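Flunumdale Workshop Refit: Progress Report for July
Prepared for the Iltach Fund
Submitted by Ferenc Fekete

Dear all,

The second payment arrived on a Monday and had been spent by the Monday after, mostly on things that sit on or under a table. I attach the accounts separately. They are shorter than this letter and more cheerful.

Your last note asked whether the room is "usable." It is. The wooden floor has been cleaned and will get its oil when the weather allows the windows to stay open. The roller conveyor stays where it is. I priced having it taken away, and the quote came to more than the conveyor, the table and possibly the floor. We have started to think of it as a shelf with ambitions.

The table itself has its green cloth, which cost 174 and came folded. I had budgeted 100. The difference came out of the line for signage, so visitors will have to find the door by instinct for a while longer.

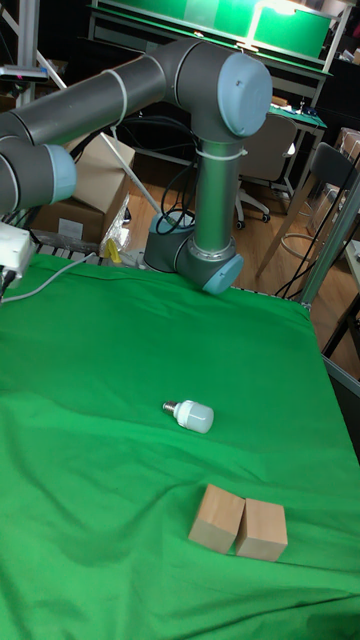

Work table with the cloth on, conveyor and green-topped bench behind.

You will notice the wrinkles. Ironing is on the list for August, below the shelving and above the kettle. The cable to the white box still runs across the cloth, and I would like to see it tucked along the edge before anyone from your office comes to lean on things.

Seating is adequate in the sense that there is some. The metal stool has a ring footrest and is the most comfortable thing we own for the first ten minutes. The chair on wheels is preferred by everyone and is therefore never where it was left.

The tabletop exercise you funded under the Jokel heading is under way. Its parts are a light bulb and two small wooden blocks, and I am aware this looks modest next to the sum on the form. The blocks were cheap. Getting three suppliers to agree on what "small" meant took most of June.
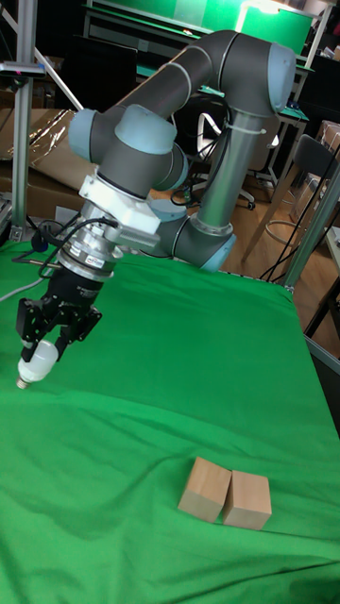
OBJECTS AND HANDLING

The bulb is held by its glass end with the screw base down, clear of the cloth. The blocks wait next to each other, nearly square and never quite. I have asked that the starting layout be written down, and Latuheru are sending a printed sheet for it. They promised it in May as well.

Spare bulbs: we asked for 200 and were advised to be reasonable. The order is being revised.

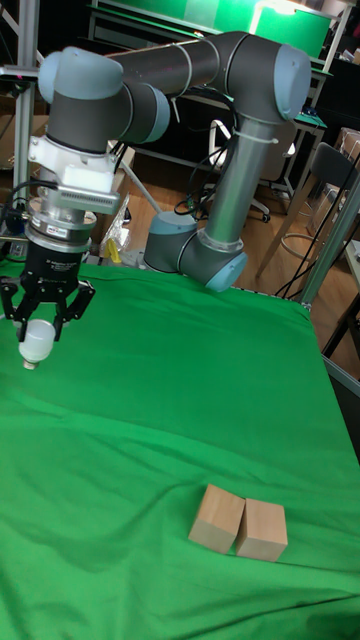 Aatos Ruotsalainen writes that he would keep the blocks and change the cloth: "A plain flat mat would save you the ironing, and you could put the signage money back where you found it." He has a point, and I have asked him for a price.

Still open for next month: the shelving, the floor oil, the sheet from Latuheru and the third quote for the lamps. The final payment can go to the same account as before.

Ferenc Fekete
Flunumdale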